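Tables, mostly

February 2024

Quick one, kettle's on and I've got to be out the door soon.

So the long table. People keep asking so I'll put it all here. It's the reddish-brown one with the loud grain, all waves, dark bits and orange bits running through each other. Got it through Kikum, the salvage place out past Omoregie, and paid $464 for it, delivery on top. More than I meant to spend. Didn't even haggle.

Nearly 11 weeks in and I still like it. The finish is the thing. Super glossy, lacquer I'm fairly sure, and it shows everything. Dust, fingerprints, the ring from my mug (my own fault, came off with a damp cloth, phew).

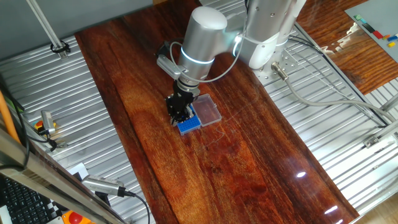
Anyway the shine. Love the colour, hate the glare. With the overhead lights on you get these big white patches bouncing straight back at you and if you're trying to find a little clear lid or anything see-through, good luck. I've taken to keeping small stuff in one spot up the far end. Blue tube rack, the clear hinged box, done. Rest of the wood stays bare. That's the rule, anyway, and I've broken it 2 times this week already.

Tried a matte wax from Flivari on the underside first as a test. Didnt love it. Went cloudy and smelled like a boat shed. Back to plain soft cloth, bit of water, wipe with the grain, dry it off properly. Takes nine minutes if I don't stop to fiddle.

Scratches. Yes it gets them, fine ones, and you only notice when you crouch down and look along the top. Half the time what I think is a scratch is a hair. Have been told I could get it recoated but the quote from Clullik was eye-watering and they can't look at it til April, so it can wait.

Things still to do: felt under anything hard that lives on it, some kind of shade for the lights, and a bin that isn't a cardboard box becuase I keep kicking it over.

Right, kettle. More when I've sorted the lights.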